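Notebook, hand-held gripper, collection side
May, started writing at 4.40 pm, tea already cold

Carrying on from Stefaniia's page. She left the count at 30 usable examples for the lid task and a note saying "please don't change the tape". I have changed the tape. The old tape was coming off the grip and taking my skin with it.

Task for today was still Detamora, our grand name for picking something up off one surface and putting it down on another. The list says every example starts with the gripper held still for a slow breath, fingers open, then reach, close, lift, carry, place, open, back off. Chalerm does this as if he were defusing something. I do it like a man getting crisps out of a bowl. Ekkachai says the learner needs both kinds and I have chosen to take that as praise.

First hour went on the clocks. The picture stream and the finger width were out of step again, so on playback the fingers shut on thin air and the cup rose a moment later by faith alone. Restarted the logger, no change. Restarted it with the other cable, fine. Put the first cable back to prove the point and that was fine too. I have written "cable?" on the whiteboard, where it joins "cable?" from last month.

Then the trimming. This is the dull bit and I want it written down properly so we stop arguing. An example begins when the hand settles and ends when the fingers are open and clear. Everything else is carrying the thing about the room, fiddling with the grip, talking to people, and putting it down to scratch. If we leave that in, the learner will get very good at being carried about the room. Ketsara went through the last batch and found that a good many of mine had a long tail where I'd wandered off with the recording still going. She was kind about it in the comments. Chaiwat was not.

Went back through the tails this afternoon and pulled a few stills to agree on what counts as junk.
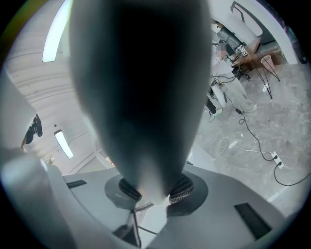 Finger right up against the lens, desk and floor behind. Marked as junk, no task in view.

Ekkachai asked if we could catch these by machine. Possibly. My rough idea is to flag any stretch where one dark blurry patch fills the middle of the view and stays there, then have a person look at the flagged ones only. The trouble is that a finger also looms a bit during an honest grasp, so the rule has to care about how long it lasts and what the width reading is doing. Tried it on a small pile with a cut-off of 2 seconds and it threw out a perfectly decent grasp by Chalerm, who is slow and proud of it. At 3 seconds it left him alone and still got most of my wandering. Leaving it at 3 for now. Somebody cleverer can tune it.

Sirkitz (the upload script, for anyone new) now refuses a batch if the trim marks are missing. It refuses very politely and then deletes its own log, so you don't find out which file upset it. Chaiwat has the fix half done on his machine – has had it half done for a while.

Total in the store after trimming is 393 for Detamora. It was a fair bit more before we cleaned up, and I would like it noted that I reported the smaller number of my own free will.

To do:
Ask Stefaniia whether the lid task wants the breath at the start as well. Her sheet doesn't say.
Write the trimming rule on the wall next to the charger.
Rerun the Julora training on the cleaned set and compare it with the old one before anyone gets excited.
Wipe the lens.
Buy tape. The good sort, and hide it.

5.55 pm. Julora run started. It says it will take all night, going by the progress bar, which has lied to me before. Ketsara is in first tomorrow and can read off the numbers.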